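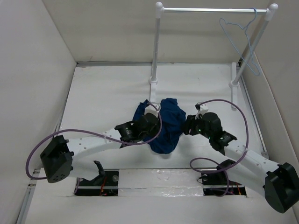

Two robot arms and a dark blue cloth on a white work surface.

The Wernari Review is looking for people who grew up under one government and now live under another, and who would be willing to sit down with us and talk about it. We are a small magazine of politics abroad, read mostly by teachers, aid workers and people who have family in more than one country, and we have wanted to do this series for a very long time.

What we have in mind is a set of long conversations about how a change of power reaches an ordinary street. Did the bus fares go up? Did your school take a portrait down, and did another one go up in its place? We have plenty of articles already on treaties and party congresses (I have edited most of them, and I'm fond of them), but very little on what people's mothers said at the kitchen table that week.

We hope to speak to 30 people altogether. You needn't have been active in politics, and you don't have to have left your country for political reasons. Some of our best letters have come from people who simply married someone from elsewhere and stayed.

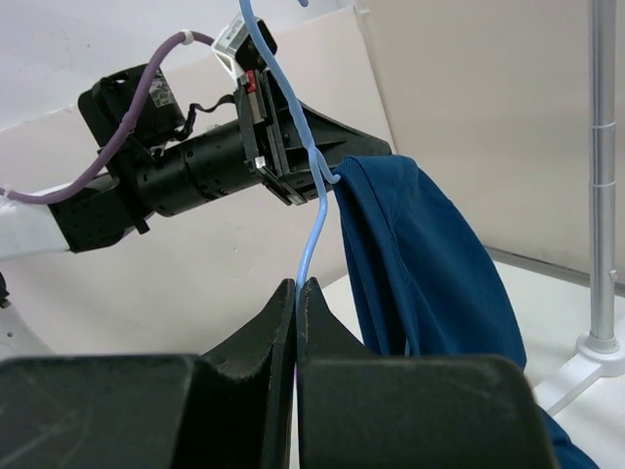
Each conversation takes an afternoon, with a good long break for tea, and can be held at our office in Hedanlow or over the telephone if you would sooner stay at home. We can arrange an interpreter, so please write to us in whichever language comes easiest. You may use your own name or choose another — quite a few people will want to, with relatives still living under the old lot — and you will see your pages before they are printed.

We pay a fee of 7 pounds for each hour and cover your fares. I wish it were more. The finished pieces will run to some 3,000 words each and will begin appearing in July.

To take part, send a few lines about yourself, where you lived and when, to Wiesława Bielecka at the Wernari Review, Chauke House, Hedanlow. A page is plenty, though if you find you've written six I shall read all of them with pleasure.

Posted Sat 1 June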